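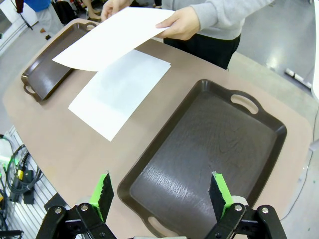 A tray is one of the simplest tools in a house. It is a flat piece of something stiff, with an edge around it, and it lets you carry many things in one trip. Think about bringing lunch for four people from the kitchen to the porch. Without a tray you would walk back and forth with one cup in each hand. With a tray you walk once. The two dark brown trays on the table are made of plastic, but look at the bigger one and you will find lines like the grain in a piece of wood. Both of them have raised edges, and the bigger one has an oval hole at each end. Every one of those parts has a job.

The raised edge

The edge of a tray is called the rim. When you walk, your body goes up and down a little with each step, and the tray goes up and down too. A cup on a flat board can slide right off. A cup on a tray slides until it bumps into the rim, and there it stops. The rim also holds in small spills. If you tip a glass of juice, a lot of the juice stays on the tray and you can pour it into the sink.

A rim does something else that is harder to notice. A thin flat sheet bends easily. Fold the edges up and it gets much stiffer.

You can test this with a sheet of paper. Hold it by one short side and it droops. Now lay it on a table and fold up a strip along each long side, as wide as your finger. Pick it up by the short side again. This time it sticks out almost straight. Put a coin on it and see what happens. Then try two coins, and keep going until it bends.

The handles

Some trays have handles that stick up, like the handles on a basket. Others have holes cut right through the ends, big enough for your fingers. These are called cut-out handles. They don't stick out, so the trays are easier to stack and they fit in a narrow cupboard. The corners of the hole are rounded so they don't dig into your skin.

Why are there two? A tray with one handle would tip as soon as you lifted it. When you hold both ends, each hand takes part of the weight. If all the heavy things are at one end, that hand has to work harder. People who carry trays for a living put the heaviest dish near the middle, or close to their own body.

Why plastic looks like wood

People have made trays out of wood for a very long time, and many people like the way wood looks. But wood can soak up water, and a wooden tray that is left in the sink may crack or bend. Plastic does not soak up much water. You can wipe it with a cloth and it is ready to use again.

So how does the pattern get there? One way is to use a mold. A mold is a hard shape with a hollow space in it, a bit like a muffin pan. Hot, soft plastic is pressed into the mold, and when it cools it keeps the same shape. If there are tiny lines cut into the mold, there will be tiny lines on the plastic. At the Gretberg works in Plircombe, one mold can make 825 trays in a day, and every one has the same lines in the same places. Real wood never does that. Each board comes from a different part of a tree, so each has its own pattern.

"That is how I tell them apart," says Nuwan Jayawardena, who looks after the molds there. "I put two trays side by side. If every line matches, a machine made the pattern."

Shiny or dull

Plastic can be shiny or dull. A shiny tray is very smooth, so light bounces off it in a bright streak. It is easy to wipe, but cups can slide on it. A rougher tray grips a little better. If your tray is slippery, lay a sheet of paper or a cloth on it before you put the cups down.

Carrying a full tray

Clear a space on the table first — you won't have a free hand later. Put tall things in the middle and low things near the rim. Hold both ends, keep your elbows close to your sides, and look where you are going. Take small steps. When you get to the table, set down the near end first and slide the rest on.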